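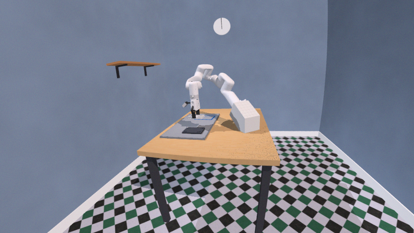

Die Fähre ging um acht. Annelies Hendriks stand trotzdem noch im Amt, Mantel an, Tasche zwischen den Füßen. Die Verordnung fehlte. Kein Holz mehr aus dem Sriwong-Tal, ab Mitternacht, vier Seiten, eine Unterschrift.

»Er unterschreibt nicht«, sagte Bình Tăng. Außer Atem, die Treppe.

»Was heißt, er unterschreibt nicht.«

»Ridgeway will erst mit Kosent reden.«

Kosent. Natürlich. Bis zu 500 Stämme am Tag über die Brücke, und der Minister wollte reden. Sie nahm ihm die Mappe aus der Hand. Flur, zweite Tür, nicht geklopft.

Lyle Ridgeway telefonierte. Hob einen Finger. Sie legte die Mappe auf den Tisch, auf seine Hand fast, und blieb stehen.

»Ich ruf zurück«, sagte er in den Hörer. Dann zu ihr: »Die Fahrer, Annelies. 4000 Leute. Die stehen morgen vor der Tür.«

»Die Leute aus dem Tal stehen da schon.«

Er ging zum Fenster. Unten Regen, Schirme, ein Transparent, das keiner mehr lesen konte. Er suchte lange nach seinem Stift. Sie gab ihm ihren.

»Ein Monat«, sagte er. »Nicht länger.«

»30 Tage.«

Gekritzel. Sie war schon im Treppenhaus, als das Horn vom Hafen kam, einmal, lang. Bình lief vorraus und hielt die Tür auf.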